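A Day Among the Laundry: Our Visit to the Cheetham Open Day
Posted 05/07/2021

I have wanted to see the textile care rooms at Cheetham ever since a flyer turned up in our library in March, and on Saturday I finally got there.

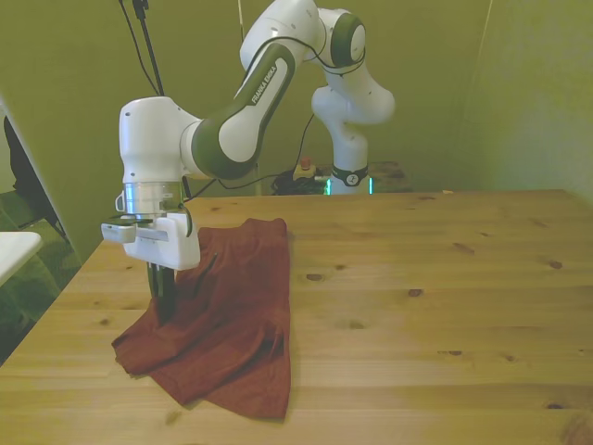
The doors opened at ten and there was already a line down the ramp. Cheetham has been washing, pressing and folding for hotels and small clinics for years, and once a year they let the public walk the whole route, from the loading dock to the shelves where the finished piles wait for the vans. Entry was free, parking was easy, and they hand you a paper map that you will need (I still got lost twice).

We started in sorting, which I thought would be the dull part, and it was my favorite! Everything gets split by color first and by weight second. Our guide let us try it with a mixed heap of towels, shirts and pillowcases, and I was terrible at it. Dark red and rust shades go in a bin of their own at Cheetham. I have ruined enough white socks at home to see the sense in that.

The wash hall is loud, so bring earplugs for kids. They run a detergent there called Drikance, which has almost no smell, and the whole hall smells of warm cotton instead. I could have stayed an hour. One line can take 400 pounds of linen in a load, and when the drum doors swing open everybody in the group takes a step back without meaning to.

Then came folding, up on the second floor in a bright room with big windows. I learned more in twenty minutes there than in all my years of doing laundry. The trick with a crumpled piece of cloth is to stop hunting for the middle. You find one corner, hold on to it, lift so the weight pulls the folds out, and let your other hand run down the edge until it meets the next corner. Then you lay it flat and smooth it away from you. I had always smoothed toward myself and trapped a crease right at my belly button, every single time.

They fold towels in thirds the long way and then in half, with the open edges tucked to the back. Shirts go face down. A light-colored tabletop is better than a dark one, they told us, as you spot lint and loose threads right away. I went home and cleared off our pine kitchen table, which is now the folding station whether the family likes it or not.

Lunch was in the yard. Grera, the bakery from across the road, had a stand with cheese rolls and a very good plum cake, $2 a slice. I had more than one slice. Next to it, Londix was showing wire shelving and drying racks, and I spent far too long with a rack that folds down flat against the wall. I didn't buy it, but I did take the leaflet, and it's on our fridge.

The last stop was the mending corner, where there are 173 spools of thread on one wall, sorted from white through every brown and blue you can think of to black. The number is painted on a little sign next to them. You could bring one item from home to be patched. I brought a dish towel with a burn hole and came away with a neat square darn that I'm almost too proud of to use.

If you want to go next year, take the number 134 bus to the end of the line and walk back past the bakery. Wear flat shoes, as the floors in the wash hall are grated. The folding room fills up fast after lunch, so do that one early and save the yard for later.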